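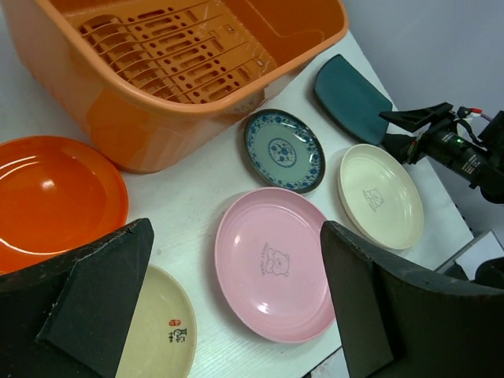
4.3 Comparing finger sets on the dish rack task

This section covers the side-by-side trial of two finger profiles on the Josum two-arm bench. It assumes that both arms have been homed (section 3.2), that the wrist cameras are focused, and that the controller is running release 16 or later. Earlier releases do not log grip force per arm, and results from them can't be compared with the tables in Appendix C.

The Qin wedge fingers are the reference set. The Wuden fingers are longer and have a softer pad. Test one profile on both arms at a time. Mixed sets are covered in section 4.5.

Before you start

1. Turn the motor supply off at the rear switch and wait for the supply light to go out.
2. Fit the same finger profile to both grippers. Tighten the screws in a cross pattern.
3. Route the wrist cable with enough slack for a full turn of the last joint. Turn the joint by hand in both directions and check that the cable does not catch.
4. Turn the supply on and run Grip > Zero for each arm. The closed position should read 0 and the open position 2,210 counts. If the open value is off by more than 16 counts, refit the fingers and repeat.

CAUTION: Keep hands out of the work area while Grip > Zero is running. The fingers close at full speed and do not stop on contact.

Laying out the dishes

5. Set the rack basin near the back center of the table with the slotted insert seated flat. Leave it empty.
6. Place the dishes around the basin. Use a range of sizes, and include at least one square plate and one bowl. Dishes may sit close together, but do not stack them.
7. Confirm in the wrist views that the rim of the first dish is visible between the fingers at the approach height. Glare on glossy plates is acceptable as long as the rim line can be followed. 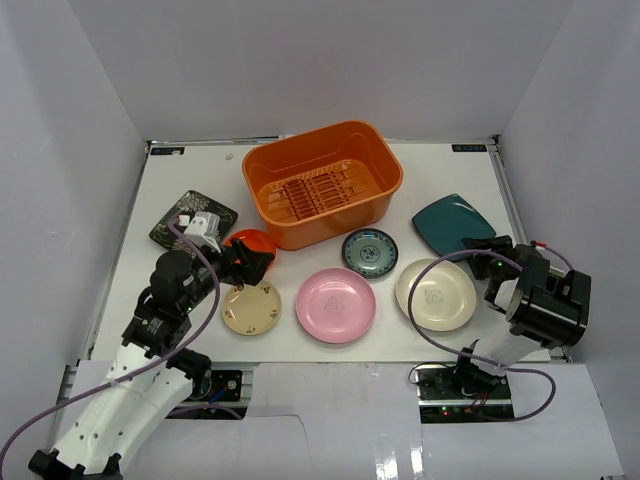
8. Select Trial > New and enter the finger profile. The name is written to the log header and can't be changed later.
9. Set the grip limit to 382 for both arms. Use the same limit for every profile in the comparison.
10. Run the arms one at a time for the first pass. Start with the bowl: approach from the side, close on the rim, and hold for the set time before lifting.
11. Continue with the flat plates. Bring one finger in at table level and tilt the plate until the second finger can close over the rim.
12. Mark each attempt Held, Slipped, or Missed. An attempt that needs a second approach is marked Missed even if the dish is then picked up.

NOTE: Small saucers with low rims give the widest spread between profiles. Log them under their own dish code so they do not skew the plate totals.

CAUTION: Watch the wrist cable when one arm reaches across the front of the table. A loop lying over a plate can drag it when the arm pulls back. Press Hold, clear the loop, and resume.

Reading the results

Open the log in Sedomus Viewer and sort by dish code. A profile passes for a given code when 95 percent of attempts are marked Held. If both profiles pass, compare peak grip force and choose the lower one.

If Missed is high on one arm only, check the camera bracket on that arm before changing fingers. A bracket that has shifted moves the approach point in every attempt. Repeat the camera alignment in section 3.4, then run Trial > Repeat with the same settings.

Section revised Jul 2, 2019. Tables made before the May revision use the old dish codes. Convert them with the list in Appendix D.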